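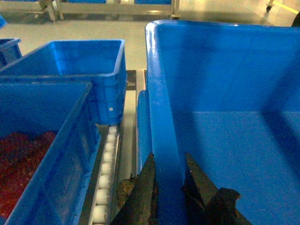 Blue crates at the roller lane, dark red granular material in the one on the left.

Crates hanging up on gravity lanes - rim or base?

Posted in: Storage and Handling > Flow racking

fvass
We moved our dried goods picking to gravity-flow lanes in October. Blue plastic crates, ribbed sides, steel channels with small white rollers. The crates came from Stavia and the lanes from Belkadi, bought separately, and neither supplier wants to own the problem. A loaded crate runs to the front without trouble. An empty one stops partway down the lane, usually when there is another crate close beside it.

My supervisor says the rims are catching each other. I think it is the base. Has anyone separated the two causes?

Ferenc Vass

okermont_jc
Rims. Look at your first photo, two blue walls tight together with no daylight between them. A raised lip is the widest part of most crates, so that is where they touch first. We had this at Okermont and took 4 mm off the guide rails on each side. Stoppages went from several a shift to one a week.

Jailson

osimon
I disagree with Jailson, or at least I would not start cutting rails on that evidence. If rims were the cause, full crates would catch as well. Walls bow outward under load, so if anything a full one should be worse. Ferenc says the full ones run.

An empty crate has very little weight holding it on the rollers. Any drag at the base is enough to stop it. What is the slope?

fvass
4 percent, measured with a digital level on the channel, no crates on it. Lane length is 3000 mm. Empty crate weight I would have to check.

haranda
Slope is on the low side for empties. Ladaner lanes ship at 4 and the installer is expected to adjust on site. Ours are at 5.

Before touching it, clean the rollers. Dried product gets everywhere. Flakes and fibers work into the axle ends, and a roller that looks fine will not turn. Spin every one by hand and mark the dead ones with tape. I found 7 in one lane that way.

Hugo Aranda

okermont_jc
Full crates at our site did bow, and they still ran, because the weight pushed them through the contact. So the point about load does not rule out the rims. You need a test with a single crate and the neighboring lane cleared.

osimon
Fair. Run that test. But get a view of the underside edge too. If the base lip has a recess in it, the front edge can drop slightly between rollers when the pitch is too wide.

fvass
There is a recess. Middle of the base lip, a raised tab at each end and two small holes inside it. Side view with the roller channels underneath: 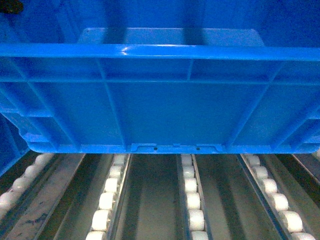

Re: Crates hanging up - test procedure

lkerekes (moderator)
Splitting this out so it can be found later. Sequence I would use, one variable at a time:

1. Clear the lane and both neighbors. Spin every roller. Replace or free the dead ones.
2. Run one empty crate from the back, ten times. Record where it stops.
3. Turn the crate end for end and repeat. A change in stopping position points to the base.
4. Put a stationary crate in the next lane and repeat step 2. A change here points to the rims.
5. Only then alter the slope, in half-percent steps.

Do not skip step 1. Most threads on this board about stuck crates end there.

Lajos Kerekes

osimon
Agree with the order. I would add a run with 300 g in the crate between steps 3 and 4. If that small a load clears it, you are at the limit of the slope and the rest is secondary.

okermont_jc
Still rims. But the procedure will show it either way.

fvass
Got through steps 1 to 3 on Friday before the pick started. Three rollers were not turning, all in the front third, packed with fiber. With those freed, the single empty crate ran through eight times out of ten. The two stops were in the same place, and turning the crate made no difference I could measure.

Step 4 is waiting on a free lane next door.

haranda
Check the channel joint at that spot. A step of half a millimeter will hold an empty.

fvass
There is a splice plate near there. Will put a straightedge on it.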